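Clonico 操作规范第二版来了：软物抓取这一章，终于写得像样了

文／Regula Nägeli

等了大半年，《桌面操作良好实践》第二版总算发到各组了。我从头到尾读了两遍，第二遍是在火车上读的，差点坐过站（Malville 那一站停得实在太短）。上一版讲硬物讲得很细，杯子怎么拿、碗怎么放，连把手朝哪边都有说法，可一碰到布，就只剩一句“视情况处理”。用过机械臂的人都知道这句话有多叫人头疼。这回布料单独成章，写了整整六页，而且是一线操作的人写的，读起来一点不隔。

主笔是 Ohemaa Dankwa 和 Branislav Slanina。两个人风格差得很远：Ohemaa 喜欢把每条规则压到一行，Branislav 喜欢在后面加注，注里再套注。放在一起倒正合适，赶时间的看正文，想较真的看小字。我尤其喜欢他们开头的那个定义：一次抓取从手爪接近物体算起，到手爪离开物体并退到安全高度才算完。以前我们各记各的，有人夹紧就记“完成”，有人松手才记，几个组的记录摆在一起根本没法比。

去年 Taras Marchuk 花了好大力气整理旧记录，一共 1,981 条，其中 837 条涉及毛巾、抹布一类的软物。他发现最乱的地方就在起止时刻：同样是把毛巾提离桌面，有的记录在布角还拖着的时候就收了尾。新版里有一条直接从这里来，叫“下缘规则”：提起软物时，以布的最低点为准判断是否离桌，不看手爪高度。看着简单，可是布垂下来有多长，每次都不一样，手爪已经抬得很高了，布角可能还搭在桌上呢！
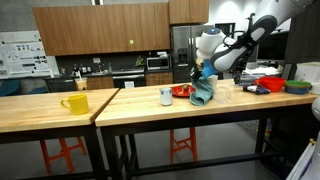
Ostapchuk 那边的同事问过我，这条规则会不会把节奏拖慢。我们试下来，刚开始确实会慢一些，操作员总要多看一眼。习惯之后就好了，而且返工少了很多，标注的人也不用再来回追问“这算不算提起来了”。Melaniia Tkachuk 负责标注培训，她说现在新人上手第一天就能把起止点标对，我听了真是高兴，因为我自己当年学了两个星期还老标错。

再说说桌面布置。新版不再要求把桌子清得干干净净才开始，这一点我举双手赞成。真实的厨房桌上总会有杯子、盘子、叠起来的碗，机械臂迟早要在这些东西中间干活。规范的要求是“可以有，但要登记”：开始前把桌上的物件逐一列出，写清哪些是任务物件，哪些是旁置物件，旁置物件在整组操作中不得人为移动。若被布带动或碰倒，就如实记下来，不许悄悄扶正了接着做。

透明物件另有一小节。透明塑料杯、透明盒子这类东西在画面里很难看清，和布挨在一起时更麻烦，边缘常常混进桌面的木纹里。规范建议登记时由两个人各看一遍，并在物件表里单独标一个“透”字。我起初觉得两个人看有点多余，后来在 Hatbridge 帮忙核对了一下午，自己就漏了一只，从此心服口服。

关于旁置物件的距离，Branislav 本来想定一个统一的数字，讨论了几轮还是放弃了。布张开的大小和厚薄差太多，一条擦碗巾和一块浴巾没法用同一把尺子。最后写成：操作员在开始前估计布展开后可能扫过的范围，范围内有易碎物件的，先报给当班负责人，由负责人决定移开还是保留。保留的理由写一句话就行，字迹看得清就好。

颜色也有讲究。同一张桌上最好不要出现与目标布料颜色相近的旁置物件，实在避不开，就在备注里写明。有人嫌这条管得太宽，我倒觉得很贴心，标注的人看久了屏幕，蓝的绿的真会混在一起。

还有一处小改动，很多人可能会跳过去：手爪姿态的叫法统一了。“朝下”指手指指向桌面，“侧向”指手指与桌面大致平行，其余一律写“斜”，再注明方向。旧版里五花八门的说法（“垂着”“歪着”“半躺”）全部停用。我承认“半躺”是我发明的，现在正式送它退休。

松开之后的等待也第一次写进了正文。布落到桌上以后往往还会自己塌一下，新版要求手爪张开后先停住，等布不再动了再后退。停多久没有写死，看布。后退时先竖直向上，再横移，这样手指不容易把刚放好的布边又钩起来。这个小毛病我们几乎人人犯过，我还专门为它吵过架。

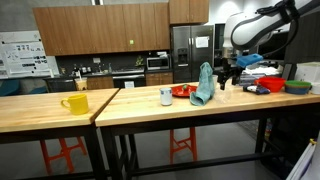
各组需要做的事

一、从下一批记录起使用新版物件表，旧表可以用到手头这一批结束，不要在同一批里混用。

二、起止时刻按新定义填写。旧记录不必重标，但引用时要注明是按旧版记的，写“旧”字即可。

三、每组指定一名规范联系人，把名字发给 Melaniia。联系人不需要是资历最深的，愿意回答问题就行。

四、当班负责人在开始前确认停机按钮伸手可及，机械臂活动范围内没有人。椅凳收到桌下，通道留空。第一版就有这条，新版把它挪到了第一页，大家开工前请再读一遍。

五、碰到规范没写到的情况，先停，再问，然后写进“待定”栏。Ohemaa 每月会把这一栏看完，值得收进去的，八月的修订里就会补上。

第五条我想多说两句。第一版的“待定”栏几乎是空的，大家遇到怪事多半自己想办法应付过去了，经验就留在个人脑子里。这次光是试用阶段，栏里就写得满满当当：布缠在手指上怎么算，两层布只夹起一层算不算成功，布盖住盘子以后盘子还算不算“可见”。最后这个问题我们讨论得最热闹，目前的写法是“部分遮挡仍记可见，全部遮挡记遮挡”，分界还在磨。如果你有更好的想法，请务必写下来寄给我们！

也有我不太满意的地方。附录里的术语表按编写顺序排列，找起来费劲，我已经提了意见。还有失败的分类，目前只有“未夹住”“滑脱”“碰撞”三类，Taras 认为还该有一类“夹住了，但不是想夹的那一层”，我完全站在他这边。做过毛巾的人都懂那种心情。

新版的纸本放在各组的工具柜旁边，电子版在内部页面的“规范”一栏。配套的练习也准备好了，用的就是日常的杯碗和毛巾，不需要另外添置东西，两个人搭伴做最合适，一个操作，一个登记，做完交换。

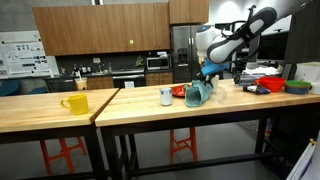 Malville，6月27日

第二版的首次讲解会今天在 Malville 开过了，由 Ohemaa 主讲，Branislav 负责现场答疑。到场的人比椅子多，后排有人一直站到散会，我很久没见过大家对一份规范这么上心了。提问最多的还是下缘规则，尤其是布的最低点被别的物件挡住时该怎么判断。Branislav 的答复是：看不见就不判，记“无法确认”，不要猜。这句话会原样加进注里。

另一个问题来自 Ostapchuk 的同事：如果布已经离桌，又因为晃动碰了一下桌面，要不要算两次？答案是一次，但在备注里写“回触”。会后我看到好几个人已经把这两个字抄在表头上了。

没赶上的同事可以向 Melaniia 要讲解材料，也可以直接约她在自己的组里再讲一场。她说人少也讲，两三个人就开讲。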